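The Case for the Plain Table

Armelle Courtois has owned one dining table in 13 years of renting, and she eats at it maybe twice a week. The rest of the time it is where the sheets get folded, the mail gets opened and the winter coats get brushed out in November.

She writes the household column for Hallach, and her advice on work surfaces is short. Buy pale, buy wide, and leave the runner and the fruit bowl somewhere else. Pale beige or gray hides dust and still shows a dropped pin. Dark tops look good in the store and show every crumb by noon.

Seams put people off, but they shouldn't. A top made of two panels is easier to get up a staircase, and the joint is a handy guide for squaring up a towel. Run a barely damp cloth along it every so often — crumbs settle there first.
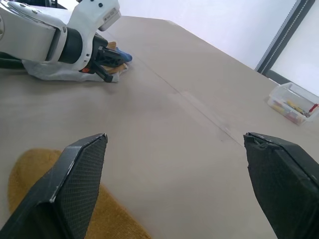 Choosing a cloth

For wiping down, Courtois likes something soft with a bit of pile. A fuzzy cloth in a strong color such as mustard yellow is easy to spot on a light top, so it doesn't end up folded into the laundry.

She washes hers apart from the towels, without softener, and hangs them to dry. She keeps 30 in a drawer, which her sister thinks is too many.

Getting rid of smudges

Try warm water before anything in a bottle. Wipe in one direction, then go over the spot again with a dry cloth. If the mark is still there, a drop of dish soap will usually do it — rinse well, or the soap leaves a film of its own.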